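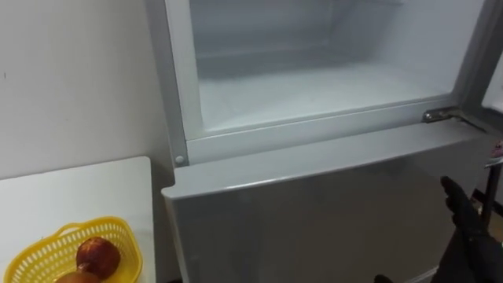 About Trevberg

Trevberg tests machines that are meant to do household chores. We do not build or sell them. Manufacturers, appliance makers and care providers send us a task and a machine, and we report how often the task was completed, how long it took and what went wrong.

The question we are asked most is whether a robot can run a kitchen yet. On our current results it cannot. Single steps are often reliable: picking up a piece of fruit, placing it on a flat surface, pulling a door that is already ajar. A chore is a chain of such steps, and a machine that manages each one nine times out of ten will fail a long chain more often than it finishes it.

What we test

Our standard list has 72 household tasks, grouped by room. Each is written as an instruction a householder might give, such as "put the fruit in the fridge", with a fixed starting layout and a fixed end state. The machine is given no help once the clock has started. If a person has to step in, the attempt is recorded as a failure and the step at which it stopped is noted.

Fridge tasks account for a large share of the kitchen group. Doors with a recessed grip are harder than doors with a bar handle, as the fingers must go in behind an edge that the cameras see poorly. White interiors give depth sensors little to work with. Soft fruit shows up poor force control quickly, and we replace any piece that is marked.

The Jornel rooms

Testing takes place at our Jornel site, which has a kitchen, a utility room and a small bedroom fitted with ordinary shop-bought appliances. We do not modify them. A full kitchen assessment consists of 600 attempts and takes up to 36 working hours, excluding set-up.

Shop-floor work is handled separately at Elwood. Shelf filling, bin sorting and carton opening are closer to regular use than anything in the home list, mainly on account of level floors, good lighting and stock of known size.

Reporting

Results are scored on the Marinescu scale, our own measure, which runs from 0 to 200 and weights completion above speed. Clients receive the score, the attempt log and the unedited recordings. We do not issue certificates, and a score applies only to the hardware and software version tested.

Assessment slots open each January. Requests should state the machine, its reach and payload, and the tasks required.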